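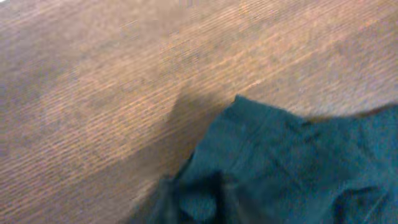

# Chapter 8: Learning from a Visit

An open day is often the first chance a student has to stand next to a working robot. Most people come away remembering the arm and very little else. This chapter is about how to look at the rest: the table, the lighting, the objects being handled, and the staff who put things back between attempts.

The main case is the April open day at the Dutetti works in Setville. Two stations were running. At the first, a robot moved boxed parts from a tray to a conveyor. At the second, run by the training firm Stirkska, a robot folded cloths on a table. Visitors were let in by timed ticket, and 400 tickets were given out.

The two stations make a useful pair. A box keeps its shape when it is picked up, so the robot can use the same grip every time. A cloth does not. It may land flat or in a heap, and its corners may be hidden under other folds. Before the robot can fold it, it has to find an edge to hold – and the edge it finds may not be the one it needs.

Section 8.1 explains how to prepare for a visit and what to ask the host beforehand. Section 8.2 follows the cloth station through one full demonstration, using the notes kept by the Fuentealba college group. The exercises at the end ask you to plan a visit of your own.

**Before you read**

Drop a tea towel on a table without arranging it. Pick it up by one corner, using only your thumb and one finger. Write down how you found the corner, and keep your notes for Section 8.2.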